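Robotics | Automation | Materials | Archive | Subscribe

Folding Without the Robot
By Gisela Lenz
Apr 19, 2020

A shirt has no fixed shape, and most of the planning software written for rigid parts is of little use on it. The group at Stenel has spent two years on a narrower question: how much of a two-handed folding policy can be learned from demonstrations in which no robot arm takes part.

The method is simple to state. An operator holds a gripper in each hand and works on the cloth directly. Each gripper logs its wide-angle view, its jaw opening and its own motion. Software then recovers both trajectories in a shared coordinate system, and a policy is trained to predict the next short segment of motion for the pair.

The Sirkusar training set holds 2000 demonstrations. A first policy, trained in January on 500 of them, learned to approach the cloth but often closed its jaws above the fabric. The full set reduced that error. It did little for the second one, in which the two grippers drift apart in time and one pulls before the other has a hold.

Esteves, the group's simulation package, reproduces the drift when clock offset between the two devices is added – a useful result, as it points to logging and away from the network.

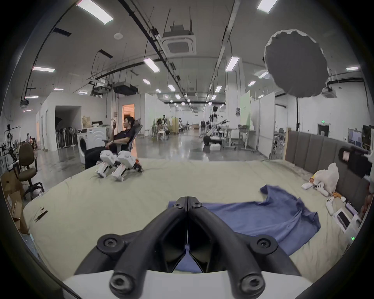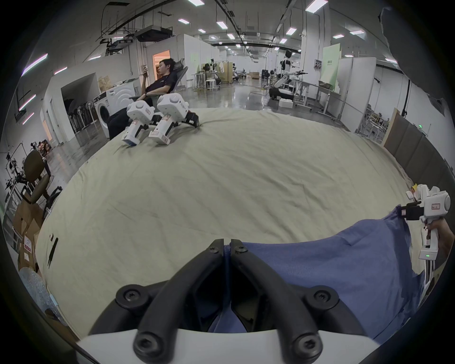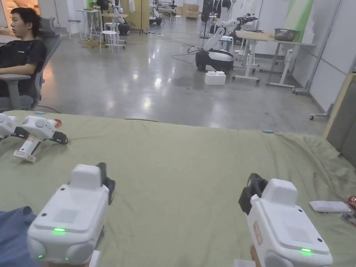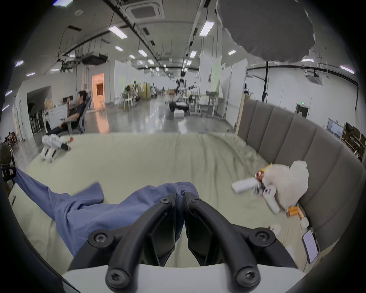 Synchronization is now handled by a shared pulse at the start of every recording, with a second at the end to measure drift. Trajectories that disagree by more than one video interval are discarded. Corner grasps are the most sensitive case. With the jaws of one gripper closed on a corner of the blue cloth and the other gripper over its spread part, a small timing error changes which side of the fabric is under tension. The policy has no force sensing and must infer that tension from wrinkles. Trials at the Comham site will compare the corrected data with the old set on the same arms, using the same network and training schedule.

READER COMMENTS

tmk_controls: Is the end pulse used to stretch the whole trajectory, or only to reject bad ones? Linear correction would save some data.

Orrin P.: We had the same early-pull fault on a bag-opening task. Ours was a clock problem too.

deltaframe: I would like to see the result with thicker fabric. Wrinkles say much less about tension there.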